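Pludunar: Collecting Two-Handed Cloth Examples for a Learned Folding Policy
Student project report, Gredness Robotics Lab. Aug 31, 2019
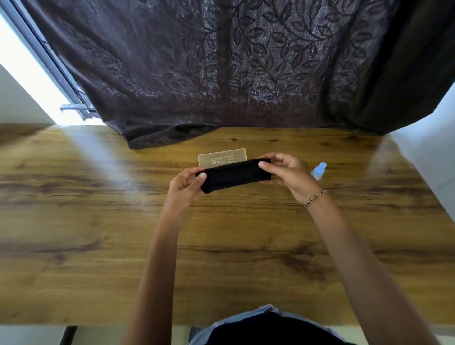

Figure 1. Folded black cloth held in both hands against a translucent card, head camera view.

1. Purpose

The project set out to gather examples of people handling small pieces of cloth together with thin, stiff objects, for use in training the Vamby two-arm controller. Earlier training data in the lab covered rigid items only. The controller copied those movements well enough but had nothing to draw on when an object changed shape in the grip.

The work ran through July. It produced 300 usable recordings. This report covers the recording method, the labelling and the faults found in the first part of the set. Training results are reported separately.

2. Recording method

All recordings were made from head height, looking down at a table, with the hands of the person doing the task in view. No markers or gloves were worn. We wanted the hands to look as they do in ordinary use, so sleeves, jewellery and nearby objects were left to the person recording.

Each recording lasts 30 seconds or less and holds one task. There were 7 tasks in the final list: fold, unfold, wrap, slide out, wipe, stack and hand over. Wrap and slide out share many poses. In Figure 1 the cloth is a narrow band over the lower half of the card, and a single image of that kind could belong to either task. Labels were therefore given to whole recordings and never to single images.

The only spoken instruction was the name of the task. An early version of the protocol gave step-by-step directions, and the recordings from it were dropped. People paused between steps to listen, and the pauses were then learned as part of the movement.

3. Labelling

Labels were entered in Pangilinan, the lab's own annotation tool. For every recording the following were marked:

Task name
Start and end of contact, left hand
Start and end of contact, right hand
Grip type for each hand (pinch, flat, wrap)
Visibility of the second object (full, part, none)

Grip type caused the most disagreement. A thumb resting on top of the cloth with the fingers curled beneath was marked as pinch by one labeller and wrap by the other. The rule now reads: if the thumb and fingers press from opposite faces, mark pinch.

4. Faults in the data

Black cloth is hard to segment. Creases have little contrast, and the outline is often the only usable feature. Semi-transparent cards are a second problem — the depth estimate tends to settle on whatever lies behind them. Patterned backgrounds make this worse, and glare on a table near a window removes the surface texture we rely on for tracking.

We did not remove such recordings. They were tagged as "difficult" and kept in a separate list, so that the controller can be trained with and without them.

Printed text on cards sometimes appears reversed when seen through the back. The mirror-flip step in our augmentation script was switched off for all recordings containing text.

5. Remaining work

The target for the full set is 1,000 recordings. Slide out and hand over are under-represented and should be recorded first. The contact times should also be checked by a second labeller — at present only grip type has been marked twice. The labelling rules and the task list are stored with the recordings in the Pludunar project folder.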